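Asunto: Re: [taller-desmontaje] Presupuesto para la segunda célula
De: Ginevra Gentile
Para: lista taller-desmontaje
Fecha: 21 de octubre de 2025

Hola a todos, y gracias, Emil, por poner los números en orden antes de que lo hiciera yo (que los habría desordenado más, ya me conocéis).

Emil Oberholzer escribió:
> Para la reunión de diciembre necesito una lista cerrada. Tal como lo
> veo, la segunda célula de Ulia son: brazo, pinza, mesa y utillaje.
> Trummer nos mantiene el precio del brazo si pedimos antes de fin de
> año. ¿De verdad hace falta otra pinza Robotiq, o nos apañamos con una
> neumática más barata? Y lo del utillaje a medida, ¿no puede esperar?
> Roswitha dice que sí, Alvar dice que no, y yo no tengo criterio.

Voy por partes. Lo de la pinza lo he hablado largo y tendido con Alvar y los dos pensamos que no conviene ahorrar ahí. El trabajo que queremos pasar a la segunda célula es el de los discos duros, con su bandeja azul de plástico y todo, y eso pide unos dedos que abran lo justo y aprieten lo justo. La bandeja cede si la coges con demasiada alegría, y dentro de la caja hay muy poco sitio para maniobrar entre la jaula de los discos y los cables.
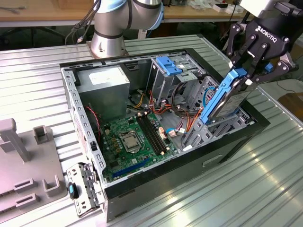
Una neumática nos serviría para mover cajas cerradas, no os digo que no, y Beryl me recordaba que en Clukport trabajan así y están contentos. Pero ellos no abren los equipos. Si compramos la barata, me temo que dentro de un año estaremos escribiendo otro correo como este, y seré yo quien lo escriba, así que tened compasión.

Sobre el utillaje: aquí le doy media razón a Roswitha. La placa gris con los soportes en U puede repetirse tal cual, no hace falta rediseñarla. Plernotley nos pide 300 euros por pieza y querría encargar 2, una para montar y otra de repuesto. Lo que sí puede esperar es la versión para portátiles, que era lo que encarecía el presupuesto, y que la dejaría fuera sin ninguna pena.

La mesa es otro cantar. Yo repetiría la metálica acanalada, que ya la conocemos, aunque os pido que alguien mire conmigo el tema de la luz antes de firmar nada, porque el metal devuelve bastantes brillos y una lámpara mejor colocada cuesta bien poco. También querría una partida pequeña para ordenar los cables del brazo - canaletas, bridas, esas cosas que nunca entran en los presupuestos y luego salen de la caja del café.

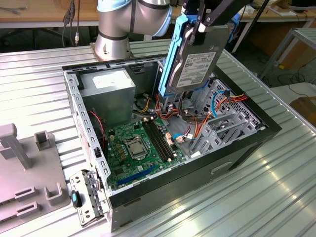

Disco con su bandeja azul en la pinza, sobre la torre abierta.

Y ya que estamos, una petición para la planificación. Emil, en tu hoja pones tres días para la instalación. Yo pondría 16 horas más de puesta a punto, repartidas como mejor os venga, y las apuntaría desde el principio como coste. Con la primera célula no las apuntamos y luego todo fueron prisas, sobre todo para el pobre Alvar, que además tenía a los niños en casa.

Me queda preguntar a Trummer si el precio incluye el transporte hasta Ulia. Les llamo mañana y os cuento por aquí. Si alguien tiene torres viejas con otro tipo de jaula, que me avise también, me gustaría probar unas cuantas antes de dar por buena la lista.

Un abrazo grande y perdón por el ladrillo,
Ginevra

Contacto: administración de la lista | © Lista taller-desmontaje | Volver arriba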